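Ticket 3521: Gripper comparison, simulated bench, plate pick and place
Opened by: Léonie Baudry
Assigned to: Killian Riviere
Component: end effector models / contact settings
Status: open

Summary
The Dreltar gripper model drops or twists the well plate in simulation when run with the same controller settings as the Ballico. The Ballico model does not. We need to know whether this is the gripper or our model of it before the Grumham people decide which one to order in September.

Steps to reproduce
Load the bench with the Dreltar model. Run the plate script from the home pose with the default seed. Repeat with 200 seeds. Failures are logged as "slip" or "yaw error" in the run folder.

Log

09:15 Léonie
Ran both grippers overnight on the same seeds. Ballico had 2 failures, both slips at lift. Dreltar had 40, mostly yaw errors at set-down. Same arm, same controller, same speed limits. Only the gripper file and the tool offset were changed.

10:05 Killian
Checked the tool offset first. It matches the drawing. Also checked the mass in the gripper file. It was missing the mounting flange, so I added it and reran the failing seeds. Slightly better at lift, no change at set-down.

11:20 Léonie
Could it be the grip force? The Dreltar closes harder than the Ballico at the same command value. I halved it and got more slips and the same yaw errors. Put it back.

13:40 Killian
Force is not the cause of the yaw. I plotted finger positions during the close and one finger touches the plate well before the other. The plate turns a little, and the controller carries on as if it were straight. With the Ballico the fingers meet the plate together.

14:10 Léonie
Is that the joint coupling? The Ballico file has a mimic joint for the second finger. I can't find one in the Dreltar file.

14:35 Killian
Correct, there isn't one. Each finger is driven separately and they have different damping. I have set the damping equal and added the coupling on a branch called riviere-fingers. Please don't merge yet, the collision meshes still need checking.

15:50 Killian
The collision mesh check needs doing with the arm stopped part way and the contact points switched on. Start with the right finger, as its foot comes down on the thin black plate with the pegs, on top of the white block, while the left one hangs free over the breadboard with the well plate still on its tray in front. Log the contact points on that foot before changing the mesh, then rerun all seeds for both grippers and post the counts.
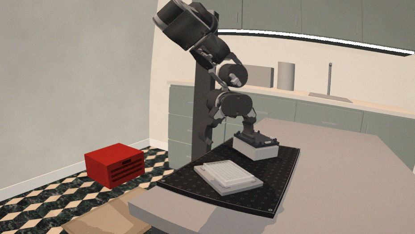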